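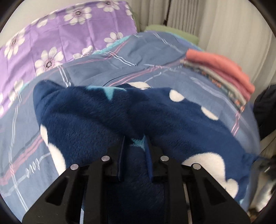

Fleece blanket sheds lint on everything after washing - is it the dryer or the detergent?

Home Help > Laundry and Fabric Care
Asked 30/05/2024 - viewed 2,684 times - 3 answers

I have a polyester plush throw, navy, 50 by 60 inches, sold under the Mokstead label. The care tag says machine wash cold, gentle cycle, tumble dry low, no bleach, no fabric softener. It was bought in December and has been washed four times.

After the first two washes there was no problem. After the third, the pile felt stiff in patches and there was a gray film of lint over the whole surface. The fourth wash made no difference. The lint transfers to the bedspread and to any cotton clothing that touches it.

Setup:
Washer: Holness front loader, 4.5 cubic feet
Dryer: Holness vented electric, sensor dry
Detergent: Brikon liquid, filled to line 3 of the cap
Softener: none in the blanket load, but dryer sheets are used in other loads
Water: municipal, hardness unknown

Loads three and four also contained two bath towels, because the washer would not balance with the blanket alone. Drying was on Normal for load three and Low for load four.

Questions: 1) Is the lint coming from the blanket or from something else? 2) Are the stiff patches heat damage or residue? 3) Can either be reversed?

Tags: polyester, lint, blankets, dryer settings

Answer 1 (accepted) - 26 votes

The towels are the most likely source of the lint. Cotton terry releases short fibers during agitation, and polyester pile holds static and traps them. Gray lint on a navy item points to a mix of fibers from other fabrics. Shedding from the blanket itself would be navy, or close to it.

You can check this without equipment. Press a strip of clear tape on the blanket, lift it, and stick it to white paper. Pale fibers came from the towels or from something else in the machine. Dark blue fibers came from the blanket.

For the stiff patches there are two candidates.

Detergent residue. Line 3 is usually meant for a large, heavily soiled load. A throw that is only slightly dusty needs far less. Excess detergent dries between the fibers and makes the pile clump. Residue is uniform or blotchy, may feel slightly tacky, and softens when wetted.

Heat damage. Polyester pile tips can distort in a hot dryer. The tips feel rough or crisp, the patch may look shiny at an angle, and wetting it changes nothing. Your third load on Normal is the suspect here.

Wet one patch with plain warm water, rub it between your fingers for a minute, then let it air dry. If suds appear or the patch dries softer, it is residue.

Procedure for residue and lint:

1. Shake the blanket outdoors. Go over both sides with a lint roller or a dry rubber glove, working in one direction.
2. Clean the washer door gasket and the drain pump filter. Lint left there goes straight back onto the next load.
3. Wash the blanket alone on cold, gentle, with no detergent and an extra rinse. If suds are still visible at the end, repeat.
4. Dry on Low or air dry. Clean the lint screen halfway through.
5. Brush the pile with a soft brush while it is slightly damp.

For balance, add a second polyester item in place of the towels. A fleece jacket with the zipper closed works.

Residue can be reversed. Melted tips cannot, although brushing hides mild cases. Some people shave the tips with a fabric shaver - test a corner first.

Comment: The tape came up almost entirely white and pale gray. The wet patch produced suds. Two plain rinses removed most of the stiffness, but one area near the hem is still rough. I assume that part is heat.

Comment: Probably, yes. Leave it or brush it. More washing will not help that area.

Answer 2 - 9 votes

Agree with the above on towels. Adding a point on dryer sheets: the coating builds up on the drum and on the lint screen even when no sheet is used in the current load. A coated screen passes less air. Run water over it - if the water pools on the mesh, scrub it with dish soap and a nylon brush, rinse, and dry fully before putting it back.

Also check your water hardness. Mine tested at 200 ppm, and detergent rinsed poorly until I cut the dose and switched to warm rinse where the tag allowed it. Your tag says cold, so the dose is the only thing to change. I use one tablespoon of liquid for a throw that size.

Answer 3 - 1 vote

white vinegar in the rinse, half a cup. works on my Pereyra throw and I wash at 40 C. never had lint

Comment: 40 C is a warm wash and the tag in the question says cold. Check the washer manual before using vinegar too, some advise against it on account of the rubber seals.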